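Okay, long one tonight, because I promised Laine Vanags I'd write up how we look after the two-arm bench and I have put it off since last November. Get a cup of something. It's mostly screws and cables and a lamp.

---

First, for the new followers (hello!): two black arms, one on each side of a butcher-block top, everything hung on black aluminum extrusion. In the shop it's called Hostley. I didn't pick the name and the person who did has moved on to the Sekwood project, so Hostley it stays.

---

The trouble that kicked all this off was a right arm that had started landing a hair off. A little shy on one side of the part, then a little more the week after. You could talk yourself out of noticing it, and I did, for longer than I'd like to admit.

---

I went straight to the software, of course. Re-ran the joint zeros, re-ran the camera calibration, moaned at Kobina Dogbe over lunch. Kobina asked if I had put a wrench on the base yet. I had not put a wrench on the base yet.

---

So that's step one now, and I'd tell anybody to do it before they open a laptop. Power down, arms parked, and go around the base bolts in a cross pattern. Two of ours had backed off enough to turn with very little effort. You can't feel any wobble by pushing on the arm, by the way. I tried!

---

Then the frame. Extrusion joints settle, especially on a bench that gets leaned on (we all lean on it, me included). We do the corner brackets and legs next, snug everything up, and only after that go back and check the bases a second time. It took 44 minutes start to finish the first time and it's a good bit quicker now.

---

Traian Bucur asked me on the last thread why we don't just put threadlocker on the lot and be done. We do use it on the bases. On the frame I'd rather be able to shift a rail when somebody changes the layout, and somebody always changes the layout, usually on a Friday.

---

Step two is fingers. Take them off, wipe the mating faces with alcohol, look hard at the notch for any rounding, and put them back with the gripper closed so they line up against each other before you tighten. If you tighten them open, they'll close a touch crooked and you'll be chasing it all day.

---

A note on swapping: please swap fingers as a pair. I know one of them looks fine. Put one fresh finger with one tired one and the part twists a bit every time you close, and then it gets blamed on the grasp planner, which had nothing to do with it.

---

Step three, cables, my favorite (I mean this, I find it very restful). Move each arm by hand through everything it's going to be asked to do and watch the loops. You want slack at the wrist in the worst pose and nothing dragging on the table in the lowest one. We had a tie cinched so tight it had polished a shiny spot on the jacket.

---

Step four is the light, and I was a real skeptic about this one. Elikem Dankwa kept telling me that clear plastic looks like a different object depending on where you put the lamp, and I kept nodding and not listening. Then I spent an afternoon going through wrist footage and went and apologized to Elikem.

---

Anything shiny picks up the rest of the room. From the wrist you get what looks like rig, a cable and a shiny cone that might be part of a lamp laid right over the wood grain, all in the same patch of picture. 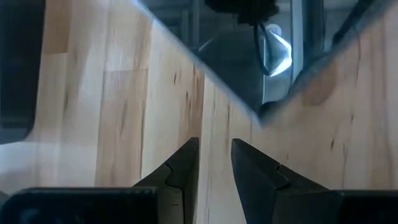
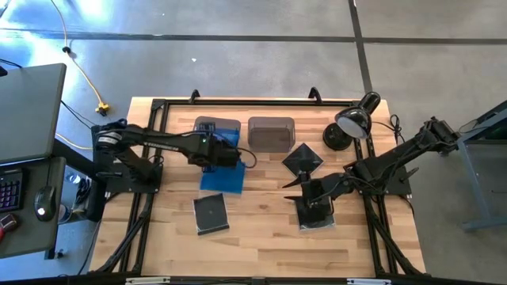
---

What we've settled on is marking the lamp position with a bit of tape once we like it, and checking the tape before each session. If the lamp has to move, we re-shoot the reference views before running anything. It's dull, and it has saved us more grief than the last two software updates put together.

---

The full check is every 16 days at the moment. I wanted it weekly, Mohammed-Awal Kwofie wanted it monthly, and we met somewhere in there. The base bolts get a quick look in between, with a paint-pen line across each head so you can see right away if one has crept.

---

After the last round the right arm is landing where it's told again, both sides of the part, and I've stopped adding little offsets in the config to make myself feel better. (I took the old ones out too. Do remember to take the old ones out. I forgot for a whole morning and thought I'd broken it.)

---

Still to sort: the left wrist makes a small ticking noise going through one part of its travel. It's clean, it's tight, it tracks fine, and it ticks. If you've had this on yours and found the cause, my replies are open and I'd love to hear it.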